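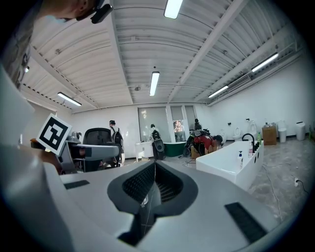
pinecone_hill replied:
I'd leave the tall windows bare for as long as you can stand it, and I say that as someone who has put up and taken down more shades than I care to remember. Daylight is the one thing you can't buy for a shared room. We covered ours the first winter and everybody started drifting out into the hallway to work, and it took me until spring to put two and two together. If the glare is hitting screens, turn the desks sideways first. It costs you an afternoon and maybe a sore back.

juniper_and_rye replied:
I love daylight as much as the next person, but sideways desks only go so far if the room is as busy as the one in the first post. People are on their feet, people are down on the floor with their gear, and you can't have furniture jutting out every which way or somebody is going to catch a hip on it. I'd do a light shade on the bottom half and leave the top half open. You keep the sky and lose the glare. Ours came from Mujić in Jarkton and they were very patient with me while I changed my mind about the color (twice!).

lampblack replied:
Did they measure for you, or did you send in the sizes? Our frames are old and not one of them is square.

juniper_and_rye replied:
They came out and measured, bless them. It was $313 for the whole wall with the fitting included, but that was back in February and our windows are shorter than these, so please don't hold them to it.

windowseat replied:
Original poster here, and thank you all so much, I didn't expect this many kind answers to a question about curtains! To fill in a few things: yes, it's one big room with the row of tall windows along the back wall, white frames, and we're keeping the frames white no matter what anyone says. There are string lights too, and you get the reflection of them in the glass, which I've grown very fond of and would hate to lose behind a blind. The chairs are another story. We have a black mesh one with the tall rounded back and I'd like more of that sort, but they do seem to roll into wherever people are trying to walk. I've been looking at the Starkley at $219 and wondering if I've lost my mind.

pinecone_hill replied:
You haven't, but I wouldn't pay it. Look for a used one first. Offices close, offices move, and perfectly good mesh chairs end up going for the price of a nice lunch. Sit in it for ten minutes before you hand over any money and lean all the way back, even if you feel silly doing it in somebody's garage.

gravyboat replied:
Going to disagree on used, in a friendly way. I bought used and the mesh had gone slack right where you sit, so it was like working in a hammock with a bar across the front. I ended up spending over $200 on a new one anyway. On the rolling, see if the casters come out and swap them for the fixed feet. We did it on 3 of ours and left the rest alone, and the people who like to scoot can still scoot.

lampblack replied:
Fixed feet on a hard floor, though - felt pads or you'll hear every single shuffle.

gravyboat replied:
Yes, felt pads, I should have said. The Sodon ones with the little nail in the middle have stayed on for us. The stick-on kind collect hair and wander off by themselves.

juniper_and_rye replied:
Can I bring up bags, while we're all here? We never planned for where people would set down a backpack and they ended up leaning against the heater. A row of hooks by the door did wonders. Put a few low ones in for the people who don't like reaching, and keep the wall under the windows clear so you can get in there to wipe the sills.

windowseat replied:
Hooks! I've been so wrapped up in the windows that I never thought about hooks. I think I'm coming around to the half shades as long as I can still see the lights in the evening, and I'll sit in a few used chairs before I do anything rash. Pinecone, I know you'll be disappointed in me over the shades.

pinecone_hill replied:
A little! Get the thinnest fabric they have and I'll forgive you. Post again when they're up.

Last reply 06/12/2025
Share (4) | Print this thread | E-mail to a friend
Contact us | Copyright, all posts belong to their authors | Back to top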